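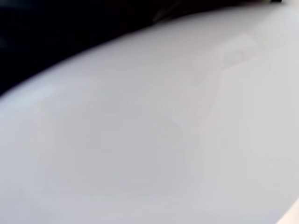
How long does the Wimby desk lamp run on one charge?
Eight hours on the middle setting, closer to five on full. I ran it down three times to be sure.

So I've had the Wimby since October, bought it to replace a Jekis clamp lamp that finally gave up at the hinge. Paid 80 for it. The Castaño everyone recommends is 300 and I am not paying 300 for a lamp, sorry.

Good stuff first. Light is nice. Warm, even, no flicker that I can see. Dimmer is a real knob – thank you – and it remembers where you left it. Base is heavy enough that the cat hasn't knocked it over yet.

Charging is where it gets annoying. No plug in the box, just the cable. Cable is short too. Borrowed a plug from the kitchen and its been living on my desk ever since.

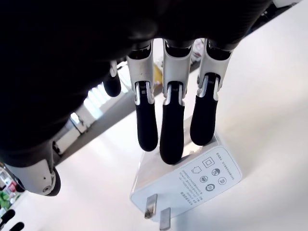 White power adapter on the table.

Also it gets dimmer at the end of a charge without telling you. No warning light, no blink. First time I thought my eyes were going. Helmut Frerichs did a longer write-up on his blog and says his does the same, so not just mine.

The neck: bends fine, stays put mostly. Droops a bit if you stretch it all the way out. Two joints would of been better then one.
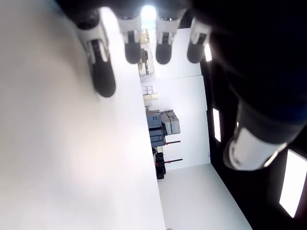 Lamp necks are where the cheap ones always cut corners, and I've gone through enough of them to be picky. Ritva Ruotsalainen at the Wulel shop let me try the Castaño next to mine and yeah, the neck is better, four springs, doesn't budge. What I want is something like those fingers up there – each one in jointed segments, with a rounded dark tip at the end. Give me a lamp arm split up like that and I'd pay 99, maybe a bit more.

Would I buy the Wimby again? For 80, yes. Get a longer cable with it. Four stars, lost one for the missing plug.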